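Tuesday, late. Footwear tidying, arm on the Skinis mount.

Swapped the shoulder bracket for the one Quyên cut, and the wobble is down to something I can blame on software. Slide sandals remain the worst object we own — fat strap, floppy opinion about where its middle is. Grip width now 47, approach slowed by 2 steps. Dark one first, then the white, then the red bin if I'm feeling brave.
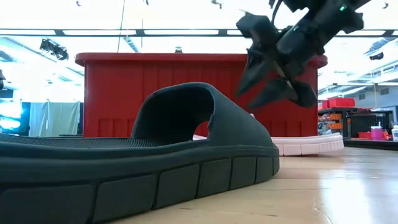 Mathias thinks I should stop going for the toe and take the strap from the side, as any person would. Annoyingly reasonable. Toe approach gets three more tries before I concede in writing.

To do: re-tie the cable, log the finger offsets, return Nusrat's hex keys.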